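Talk notes – Pricing for small print shops
Tamsin Lindqvist, Indbridge, Sep 6, 2022

Slot is 50 minutes with questions. Keep the first part short, they had the long version in the handout.

Opening
Say who I am and where the shop is. I ran the front counter at Furtado for seven years before I did any quoting. Most of what I got wrong in that time was on small jobs.

The business card job
Customer wants 1,025 cards on a heavy stock, two sides, one color on the back. Ask the room for a price before showing mine. Wait for a few answers, they will be far apart.
My old price covered paper, ink and press time. It left out the phone calls, the second proof and the trip to the post office. Go through each of those slowly.

Setup charges
Setup costs the same for a short run as for a long one. Customers accept this when it sits on its own line in the quote. When it is hidden in the unit price they ask why the small order is so expensive – and they are right to ask.
Tainá Lacerda at Heketura puts the setup line first. I copied that from her and get fewer calls now. Say her name, she is in the audience.

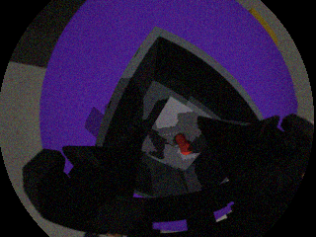 Proofs and changes
One proof is included. The second one is charged. Put it in writing on the quote and again in the email that goes with the proof. Read out my wording here, people always want it:
"Your price includes one proof. Further proofs are $5 each."
Somebody will ask about regular customers. Same rule for them. I waive it if the mistake was ours.

Rush work
Skip if behind. If there is time, tell the Lutau story – the menus, the wrong date, the reprint. Keep it under two minutes. Point to make: the rush fee has to be agreed before the file goes to the press.

Raising prices
Do it once a year, in September, before the calendar orders start. Send a short letter with the new list and the date it takes effect. No apology in the letter.

Questions
Repeat each question into the microphone. Price sheet templates are on the table by the door.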